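Hultetti Council Desk, version 2: a clerk's review

The town of Nutidport moved its meeting records to Hultetti Council Desk in October. I have prepared agendas and minutes in it since then, for full council and for the planning board. The package handles agendas, motions, roll-call votes and public comment sign-up. It does not handle permits or billing.

Import was the first test. We had 1,579 sets of old minutes, most of them scanned. The importer took all but 60, and those failed on page size. Yuzhen Guo in our records office rescanned them at letter size and they went in on the second pass.

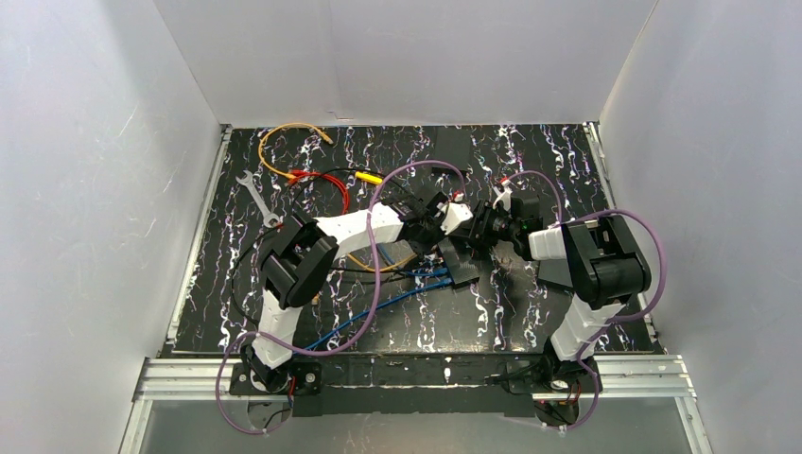 Two arms over the patterned tabletop, with pale gray panels on three sides.

Agenda building is quick. Items carry over from the last meeting with their attachments, and item numbers update when something is pulled. The notice template is less good -- it allows one meeting location, so a joint session with the school board in Fumari has to be typed in by hand.

Vote recording works well once the roll is set up. Abstentions and recusals are kept apart, a point our old system got wrong. A member who arrives late can be added at the right item without reopening the earlier votes.
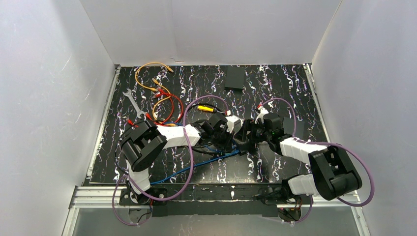

Search is the weak part. Diacritics are dropped from the index but kept in the query, so a search for Říha Street returns nothing and a search for Riha Street returns 196 hits. Support confirmed the fault and gave no date for a fix.

Thanakorn Inthanon, who chairs our planning board, reads packets on a tablet and finds the text size fixed and too small. Exporting to PDF gets around it.

Recommended for towns with one clerk and a large backlog. Larger councils should ask for a trial with their own street names in it.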